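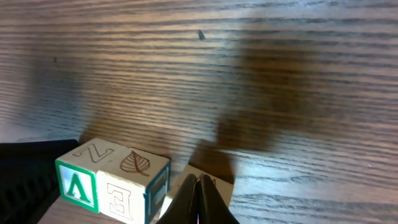
Fanni Farkas replied:
If the top has stripes like that and you put oil on it, you will have darker stripes. I say this as the owner of a table with darker stripes. What was on it before? Wax, varnish, jam?

zendalano replied:
Original poster here. No idea what was on it before. The table came out of my aunt's sunroom and she describes the finish as "normal." The blocks are my daughter's. She's two and this is her play table now, which means blocks get dropped on it from the height of a two-year-old with her arm all the way up.

So the question again, for those who skipped the title: do I put a finish on this thing that will survive her, or leave it alone and sand it when she goes to college?

Brurkitside replied:
Leave it alone. Dents are what a play table is for. My brother and I learned to write on a kitchen table and you can still read his name in it if you lay a lamp sideways.

Fanni Farkas replied:
Dents, fine. It's the juice I would worry about. Bare wood and grape juice have a very close relationship.

endness49 replied:
Water-based poly, 3 coats, light sanding between, wait until it stops smelling. I did ours in November with the windows open and wore a hat to dinner. It has held up against forks.

Brurkitside replied:
And now it looks like a bowling alley.

endness49 replied:
It's satin.

Brurkitside replied:
A satin bowling alley.

zendalano replied:
I did go looking at how shiny it gets. Right now the light from the window already puts a bluish glare on part of it and I'm not sure I want more of that at breakfast. Is there a matte one that isn't cloudy?

endness49 replied:
Yes, but stir it. Stir it, don't shake it, and stir it again halfway through, or the first half of the table will be matte and the second half will be a mirror. Ask me how I know. Also wipe the top down first. There's a little dark speck up near the middle and whatever that is, you'll be looking at it under plastic for the rest of your life.

zendalano replied:
Tried a fingernail on the speck. It's part of the family now.

Fanni Farkas replied:
Try a damp cloth and a drop of dish soap before you welcome it in.

Can I ask about the blocks? The ones with letters cut into them instead of just printed. We had a printed set and by the end of one winter the B was a P and the Q had gone completely. I had to explain to a small child that the alphabet had been licked.

zendalano replied:
Hand-me-downs, so I can't tell you the brand. The bag said Brynjólfsdóttir in marker but that's the neighbor it came from. Some sides have cut letters, and there's a leaf on one, and then there are sides with a painted border, green or blue. I like the cut ones best. The grooves do collect banana.

Brurkitside replied:
Old toothbrush, barely damp, and dry them right away. Do NOT soak them. I soaked a set in the sink once while I took a phone call and they came out furry.

endness49 replied:
Vinegar and water, spray, wipe, done. It's what we do every week.

Brurkitside replied:
Every week? What is your kid doing to them?

endness49 replied:
There are 3 kids and a dog.

Brurkitside replied:
Withdrawn.

Fanni Farkas replied:
I'd still go easy on the vinegar if there's paint. Ours took it badly. Maybe that was the paint.

zendalano replied:
OK, and while I have you all here: does anybody bother putting them the right way up? My mother-in-law goes around the table turning every letter so it faces the child. I've been letting them land upside down, sideways, whatever. She thinks I'm raising somebody who will read the newspaper standing on her head.

Fanni Farkas replied:
At two it makes no difference. She is building towers. A letter is a picture of a stick with another stick.

endness49 replied:
Going to disagree. We always turned them and said the name, and our middle one knew 9 letters before he turned three. Granted, 6 of them he called "E."

Brurkitside replied:
So he knew three letters.

endness49 replied:
He knew E very, very well.

zendalano replied:
Mine sat two together yesterday and told me it said "cheese." I didn't see any reason to argue.

Table update: soap got about half of the speck -- the other half is staying. I'm going to do a test patch on the underside with the matte stuff and report back. If it comes out cloudy it's at least cloudy where only the dog can see it, and we don't have a dog.

Brurkitside replied:
Test patch on the underside is the first sensible thing in this thread. I still say leave it bare.

Fanni Farkas replied:
Put a tablecloth on it and buy white grape juice.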